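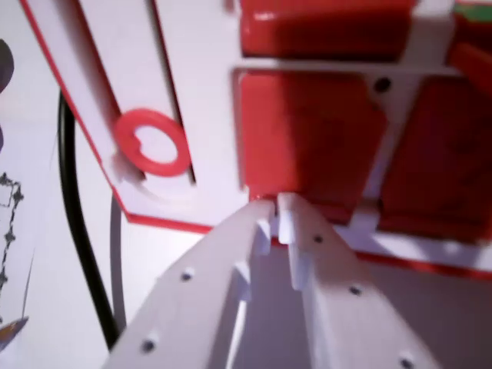 2 min read

In January I started to write letters by hand again. My grandmother Birutė kept every letter she received, and when we emptied her apartment in Jarkulel I found 56 of them in a cookie tin, tied with kitchen string. Most were from her friend Ülle, who moved away when they were both young.

The letters are not very interesting, I must say. Ülle writes about the price of butter, about her knee, about a neighbor who plays the accordion too late in the evening. But I read all of them in one night, and after that I wanted to have such a friend.

So I wrote to Povilas, with whom I studied. My handwriting was terrible — I had to copy the first page again. I told him about my new job and about the soup I burned. Then I walked to the post office and had to ask the clerk where to put the stamp.

His answer came after two weeks. He wrote four pages, and one of them is only about his tomatoes. He also asks if I still owe him a dictionary. I do, and I will send it with the next letter, if I can find a box of the right size.

Recent posts
My first winter with a wood stove
Learning to like rye bread
A slow train to Zornine
What I keep in the cookie tin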